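# Sitting on the Joke

I have spent a good chunk of my adult life on my knees in churches, and I'm sorry to tell my grandmother that very little of it was praying. I was looking under the seats.

If you've never tipped up a seat in an old choir stall, let me ruin your next vacation. In the big medieval churches, the clergy stood for most of the daily services, and there were a lot of services, some of them in the middle of the night. Standing is hard on the old and the sore. So the seats were made to fold up on a hinge, and on the underside the carpenter left a little shelf. Tip up the seat, lean your behind on the shelf, and you look like you're standing while your legs get a rest. The shelf is called a misericord, from the Latin for mercy, and I think that may be the kindest name anyone ever gave a piece of furniture.

Then there's the part I fell for. Underneath the shelf is a block of wood to hold it up, and somebody had to carve that block, and what they carved was anything they pleased. Foxes in pulpits preaching to geese. A wife going after her husband with a ladle. Mermaids with combs and mirrors, pigs playing bagpipes, a man pulling off his boot by the fire. In the holiest end of the building! A few feet from the altar!

My first one was at Plindel, on a rainy trip with a friend who wanted to see the stained glass. I got bored (I was 23, I was allowed) and sat down in the choir, and the seat wobbled, and I stood up to see what was wrong with it. There was a cat underneath. She was sitting upright with a mouse in her mouth and she looked extremely pleased about it. The mouse's tail ran off to the left and turned into a leaf. I said something out loud that I shouldn't have said in a church, and my friend came running because she thought I'd broken something.

Plindel has 35 stalls left, and I've now been back to see all of them, with a flashlight and a gardening pad for my knees. I recommend the gardening pad more than any guidebook. You'll want the flashlight low and off to the side, too. Shine it straight on and everything goes flat, but rake it across from the left and suddenly the fox has ribs.

## Who let them do it?

People always ask whether the carvings were secret. I used to say yes, because it's a great story: cheeky carpenters sneaking dirty jokes past the bishop. I don't believe it anymore. The clergy tipped those seats up and down several times a day. They knew exactly what was under there, and somebody in charge had paid for it.

What did they mean, then? Some are easy enough. The fox preaching to geese turns up all over Europe, and anyone who'd heard a smooth-talking visiting friar would have gotten the point. The pelican pecking her own breast to feed her chicks is a perfectly respectable picture of Christ, straight out of the bestiaries. But a man with his head in a pot? Two guys playing tug-of-war with a stick? I've read that they're proverbs we've lost, or warnings against sin, or the world turned upside down to show what disorder looks like. I've also read that they're just what a bored carver thought was funny that week. I go back and forth, usually depending on what I had for lunch.

The theory I like best came from Abenezer Fikre, a furniture maker who does repair work on old stalls and teaches a night class in relief carving at a shop called Worku. I signed up thinking I'd carve an owl. By the end of the term I had carved something my sister calls "the potato with opinions," but I got to pester him with questions while I did it.

"You're looking at the picture," he told me. "Look at the shape. It has to be wide at the top and narrow at the bottom, and it has to hold up a large man. So what fits in there? Wings. Arms stretched out. Two animals facing each other. The shape comes first and then the joke has to squeeze into it."

I've never been able to unsee that. Angels with spread wings, bats with spread wings, women holding out both sides of their skirts, a pair of wrestlers gripping each other's shoulders: they're all the same upside-down triangle. A lot of those tug-of-war guys may be there because tug-of-war is exactly the right width.

## At home with the monks

My other favorite thing is how much plain old housework is under those seats. For every dragon there's somebody stirring a kettle or slaughtering the pig or warming their feet. If you want to know what an ordinary person's stool or bellows or cooking pot looked like, the bottoms of church seats are a pretty wonderful place to look. The great painters of the time were busy doing saints. Somebody else was doing soup.

I think about this in the evening when I sit down, which I do with far more cushioning than any canon ever got.
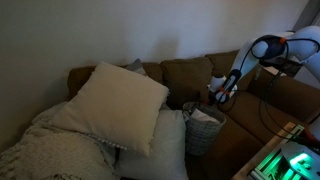
*No carving underneath: a brown sofa with pillows and a fluffy throw.*

At Ledach, which is a longer drive but has the better tea room, there's a whole run of seats for the labors of the months. You know the type from calendars: pruning in spring, hay in summer, grapes in September, and for the dead of winter a fellow with his shoes off doing nothing at all. There should be 12. There are 11. One seat has a plain block of newer wood under it, and the leaflet by the door doesn't say where the old one went. From what's left, the missing month is May, and I'm a little sore about it, as it's my birthday month and I'd been hoping for a falconer.

The winter man at Ledach is my favorite of the lot. His nose has been worn down to nothing and one hand is gone, but you can still see his toes, all ten, spread out toward the flames. Somebody took real trouble over those toes. I've got a bad photo of him taped inside my kitchen cabinet next to the coffee.

The wear is worth a look in its own right, by the way. On top, the edge of the shelf is often polished and dipped from all that leaning. You can sometimes tell which stalls got used hard and which belonged to some official who hardly ever showed up. At Plindel the seats nearest the door are the most worn, and I have my own ideas about people who like to sit near the door.

## If you want to go looking

Ask first. Almost everybody will say yes, and quite often they'll come along and show you the one they like. Some places rope the choir off or keep the best seats tipped up for visitors, and if there's a sign telling you not to touch, don't. Old hinges are old hinges. Lift the seat with both hands from the front edge, and for heaven's sake lower it too. The bang of a dropped seat in a stone building is something you feel in your teeth. (I've done it once. A tour group from Clunico turned around as one person.)

Look at the sides as well. English carvers liked to add a smaller carving at each end, called a supporter, and sometimes the story carries over. At Plindel there's a hound chasing a hare in the middle, and on the left-hand supporter, curled up in a neat circle, is a second hare fast asleep. On the right one there's just a leaf. I've looked at that leaf from every angle I can get my neck into and I still think it might be hiding something.

Bring a notebook and draw, even if you're terrible. Photos are fine, but I never really noticed the mouse's tail at Plindel turning into that leaf *twice* until I tried to copy it. My notebooks now have 370 of these things in them, drawn with no talent whatsoever, and I can remember almost every single one. The photos on my phone I couldn't tell you much about.

As for the potato with opinions, it's screwed to the underside of my desk chair, where it holds up nothing. Abenezer says the ears are on backward. I've signed up for the next class anyway, and this time I'm doing two animals facing each other.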